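6. Rehearsing a Table-Clearing Task

Before the Kostora arm is assigned a household chore, the chore must be rehearsed in the Iltameo simulator. A rehearsal shows whether the arm can grasp and hold an item. It does not certify the arm for unattended work in a home. At present, clearing a table is rated "assisted only," and a person must remain within reach of the stop control.

6.1 Preparing the rehearsal

1. Open the Living Room set and select Table Task.

2. Set the grip force to level 2. Do not use a higher level for small or hollow items.

3. Set the number of attempts to 36. Shorter runs do not produce a rating.

CAUTION: A successful rehearsal does not account for worn finger pads or a table that moves. Repeat the task on the physical arm at reduced speed before normal use.

6.2 Checking the grasp

4. Start the run and pause it when the fingers close.

5. Confirm that the item is held between both fingers, as with the white spool-shaped piece below. Check the space toward neighboring items – in this case the long white bar and the gramophone at the far edge of the table.

NOTE: Jagged shadow marks on simulated surfaces are a display fault and do not affect the rating.
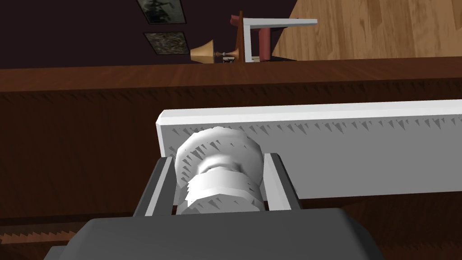
6. Resume the run. If the item slips, lower the closing speed and start again from step 4.

6.3 Recording the result

Enter the rating in the task log. Tasks rated below 61 must remain with a person. Questions about ratings should be directed to Aleksandra Czerwiński, Task Approval.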